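4.2 How reasons for bail travel from the order to the headline

The orders in our sample run to a median of six pages. The news items built on them run to a median of 40 lines, and of those lines the reader on a phone will meet the first two. Whatever the judge thought important has to squeeze through that gap, and what comes out the other side is usually one sentence, in quotation marks, from a paragraph the judge may have regarded as housekeeping.

We coded 50 bail orders from the district court at Tretden against every report we could find in the two local dailies, the Ino and the Paltell. Coding followed Tarigan's scheme (Section 3), in which each stated ground for release is marked as procedural (delay, custody already served, gaps in the charge sheet), personal (age, health, prior record) or evaluative (anything the judge says about motive or character). Most orders lean on procedural grounds. Delay is the great favorite, the courts of Tretden having a steady supply of it.

The reports lean the other way. In 30 of the 50 cases the lead sentence carried an evaluative remark, even where that remark took up a single line of the order and was followed by the usual warning that nothing said here bears on the trial. The warning itself hardly ever made it into print. Editors we spoke to were cheerful about this. One at the Paltell told us that "judge says nothing bears on anything" was a hard headline to sell. 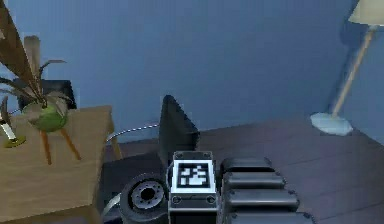

Figure 3. Simulated room with blue wall and plank floor; square marker on the wrist module, gripper fin behind.

Length of custody deserves a separate word. Under the local rules an accused person held past a set term may apply again on that ground alone, and the second application is a dull document: dates, a certificate from the jail, a signature. Orders granting these applications were reported late or in the digest column, if they were reported at all. The one exception was the Fakir matter, heard in August, which both papers put on the front page. The order relied entirely on time served. The Ino found its headline in an exchange between the bench and counsel that does not appear in the order, and the Paltell found a different headline in the same exchange. Readers who bought both papers would have come away with two reasons for the release, neither of them the court's.

It would be easy to blame reporters here, and some of the judges we interviewed did so with real energy. The record is less tidy. Signed orders are often posted a day or more after the hearing, and a reporter with an evening deadline has only notes of what was said aloud – and judges say a good deal aloud. Where the signed text was available before the deadline, procedural grounds appeared in the lead far more often, although they still had to fight for the space. Two judges now read out a short summary of grounds at the end of a hearing. Both complained to us that the summaries were being quoted selectively.

Our coding was closed on 22/09/2021, and later corrections by either paper are not counted. Corrections before that date were, and did not take long to read. Section 4.3 turns to the prosecution's replies, which the papers quoted more fully than the orders themselves.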